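4.2 Cloth handling

Wiping is the chore people ask for first, and it is the one our two-arm station still does least well. Folding a flat towel from a known start is close to solved. Picking up a bunched cloth and finding a usable edge is not.

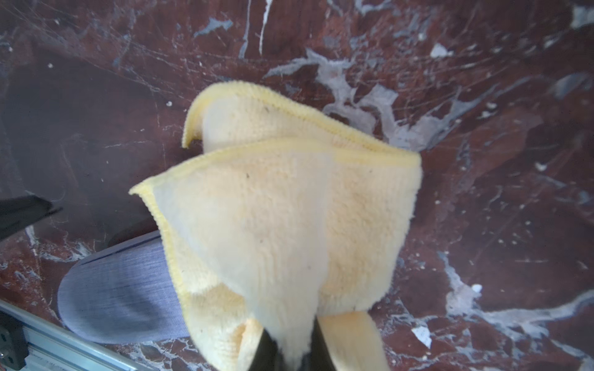
Can a machine wipe down a table without help yet? On a bare table, most of the time; on a table with other things on it, only when a person clears it first.

The Wuslow policy was trained on 4000 demonstrations and tested on 12 layouts, with 5 trials on each. It finished 49 of the 60 trials. Most failures came after the grasp, when the cloth doubled over and the policy kept pushing the fold along.

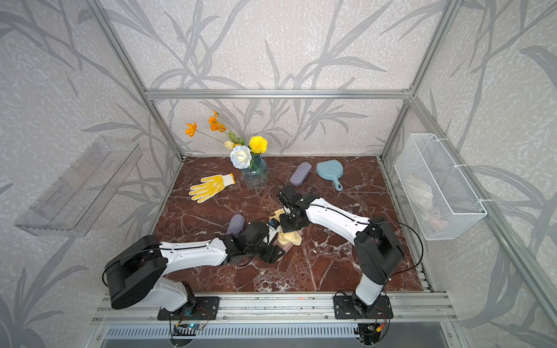 Figure 7. Two-arm station with tabletop items.

Clutter costs more than we expected. The Plenum planner treats every object as a fixed obstacle, so its wiping paths get short and leave strips undone. A vase of flowers like the one in Figure 7 is the hard case, as an arm has to work near it and a light bump could tip it. A hand mirror lies low enough to be pushed aside - a person would just lift it. We did not score lifting in this section.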